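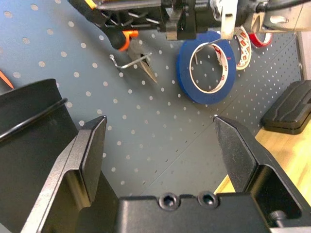 On achète un bras, on oublie les doigts. Chez Drellmont, la première demande de budget tenait en une ligne : le prix du robot. Les mors, la visserie, les câbles de rechange et les heures de réglage n'y figuraient pas. Au bout de 4 mois, ces postes avaient mangé environ 18 % de l'enveloppe, et il a fallu redemander de l'argent en janvier, au pire moment.

Je défends une règle simple : ne jamais présenter un devis de bras sans le devis de ce qui l'entoure. L'atelier de Malisine procède ainsi depuis deux exercices. Son dossier comporte trois colonnes, l'achat, la mise en route, l'entretien, et la troisième est remplie par les gens qui tiendront la clé Allen.

On m'objecte que le total fait peur et que la direction refusera. C'est possible. Un refus en début d'année coûte moins cher qu'une cellule arrêtée faute d'une paire de mors.

Reste la question du deuxième bras. Les commerciaux le proposent toujours avec une remise. Je conseille d'attendre que le premier ait tourné une saison complète. Le projet Aren a signé pour deux d'emblée, et le second est resté longtemps sous sa housse. La remise, elle, était bien dans le bilan.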